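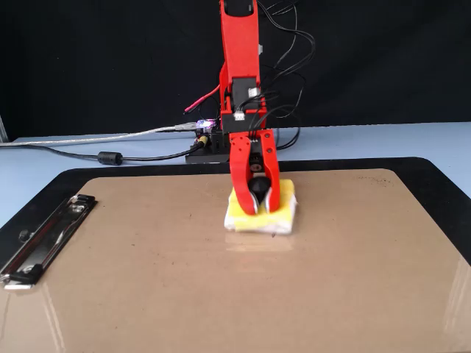 Lama Nassar wrote in after last week's session to say that she had washed the same wool jumper by hand for years without trouble, then lost it in a single machine wash at the same temperature. She asked whether heat is really what shrinks wool. It is a fair question and most of this handout is an answer to it.

Textile Care, Week 4: Fibres, water and shrinkage

1. Two kinds of shrinkage

The word covers two separate things, and the textbook runs them together.

Relaxation shrinkage happens to almost every woven or knitted cloth. Yarn is held under tension on the loom and again during finishing, and the cloth leaves the mill slightly stretched. When it is first soaked, the yarns go back towards their natural length. Most of this is over after one or two washes. Cotton and linen behave this way.

Felting shrinkage happens to wool and other animal hair. The surface of each fibre is covered in small overlapping scales that point towards the tip. A fibre can slide easily in one direction and catches in the other. When wet wool is rubbed or tumbled, the fibres creep past each other, lock, and cannot go back. Felting carries on with every wash until the cloth is thick and stiff.

Heat speeds felting up, and so does a strongly alkaline detergent, but neither does much without movement. Lama's jumper was moved gently in a basin for years. The drum moved it a great deal more.

2. What water does to the main fibres

Cotton: stronger wet than dry. Takes hard washing. Swells across its width, so the yarns bend more sharply around each other and the cloth gets shorter.

Linen: also stronger wet. Creases badly, and the creases can wear through if it is always folded along the same line.

Wool: weaker wet. Stretches under its own weight on a hanger, so dry it flat.

Viscose: much weaker wet, in some cases losing half its strength. Do not wring.

Polyester: hardly changes. Takes up very little water and dries fast, but holds on to oily dirt.

3. Drying and folding

Cloth should be fully dry before it is put away. Damp cotton in a closed cupboard will grow mildew, and the grey spots it leaves are hard to remove. For long storage, refold linen along different lines every few months. Sze-wing Hung asked about rolling. Rolling is better than folding for table linen and flat pieces, if you have the space – a cardboard tube covered in clean cotton will do.

4. Notes for the practical

Cut one square from each of the cloths handed out. Mark a line on each with laundry pen, one along the warp and one along the weft, and measure both before washing. Record warp and weft separately. Averaging the two hides the result, as most warps shrink more than wefts.

Jong-dae Kong's group will use the basin and Ha-rang Ahn's group the machine. Same detergent, same temperature. Swap figures at the end so that everyone has a full table.

Percentage shrinkage = (length before – length after) ÷ length before × 100

Please give a minus sign if the cloth has grown. Knitted viscose sometimes does.

5. Reading

Chapter 2 of the course book, leaving out the section on dry cleaning, which we come to in October. The care label chart is on the back page of the week 1 handout. Spare copies are with Chae-won Shin.

Tables are due by Saturday.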